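Tilla at the old cannery, and why I'm still humming

Quick one because I have to be out the door by four and I haven't packed. But if I don't write it now I won't write it at all, like the last three gigs I swore I'd post about.

So. Tilla. Finally saw them. Small room, low ceiling, 200 tickets and every one gone by lunch the day they went up. I only got in thanks to Prapai Meesuk, who had a spare and didn't even make me beg much. Owe her a laksa.

If you don't know them, Tilla is Lamduan Thongdee singing and playing a beat-up organ, Lertchai Siriwan on bass, and a drummer who changes every tour. This time it was Pichit Ongart, who used to be in Sukprasert back when Sukprasert were loud. He's calmed down a bit. Only a bit.

The support

Decha Nilsuwan, solo, guitar and a loop pedal. I'll be fair -- I'm not a loop pedal person. Too much waiting about while someone builds the thing up. But he kept them short and his third song, the slow one about his mum's kitchen radio, shut the whole room up. People at the bar stopped ordering. Didn't catch the title. He mumbled it. Somebody tell me in the comments please.

Eleven dollars for a beer though. No.

The set

They opened with Jeltholm, which I did not expect as it's the last track on the record and seven minutes long. Brave. Or stubborn. Lamduan started it on her own, just organ and that low voice she has, and the bass didn't come in for ages. When it did you felt it in your teeth. I had earplugs in and still.

Then straight into the fast ones. Paper Ferry, Second Cousin, the one with the handclaps. Pichit plays them quicker than the album, I'd swear to it. Second Cousin is 136 on the record (yes I tapped it out once, no I don't have enough hobbies) and live it was well past that. Lertchai was laughing at him by the end of it, trying to keep up.

Middle of the set sagged. Two new songs back to back that sounded like the same song, and the organ kept dropping out, and there was a long bit of fiddling with leads while Lamduan told a story about a ferry in Tasmania that didn't really have an ending. Nobody minded. I minded slightly. My feet hurt.

Then they did Colour of the Harbour and all was forgiven. It's my favourite thing they've done and I don't think it's close. No drums in the first half, just the bass going up and down the same four notes, and everyone round me singing the chorus an octave too high. Proper goosebumps. Prapai cried and will deny it.

Encore was one song. Just one! A cover, some old country waltz I half know from my nan's place. Finished on the dot of eleven, lights up, everybody out.
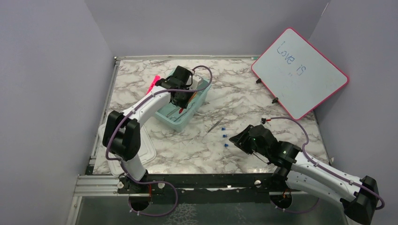 The record

Bought it at the merch table, on vinyl, even though I've had the download since October. It's on Sostel, who do the nice thick sleeves. Side one is the better side. Side two has Jeltholm, which is great, but you have to get through the instrumental first and I don't always.

Things I like about it: the organ sounds like it's in the next room. The vocals are dry and right up close. The bass is louder than any sensible person would mix it. Thing I don't like: there's a fade out on Paper Ferry. Live it has an actual ending, a really good one, a big crash and then one held note. Why would you fade that. Why.

The lyric sheet is printed in grey on slightly darker grey. I needed my phone torch to read it and I've still got the second verse of Second Cousin wrong, I'm sure. I've been singing "marmalade". Prapai says it's "all my life". We'll see.

Mine is number 88, hand written in the corner in biro. No idea how many there are. Decha had a tape for sale as well and I didn't have enough cash left, and the card thing was down, so I've been kicking myself ever sicne.

Where to next

They're off round the regional halls now, then a break, then supposedly recording. Lamduan said from the stage that the new songs arent finished, which, fair enough, I thought that too. Maybe they'll pull apart into two different tunes by then.

If they come within a couple of hours' drive, go. Stand on the left near the bass amp if you can handle it. Bring earplugs, bring cash, eat first.

Right, packing. Back in a fortnight, and I've still got the Sukprasert reissue to write up, which has been sitting on the kitchen bench in its plastic since my birthday.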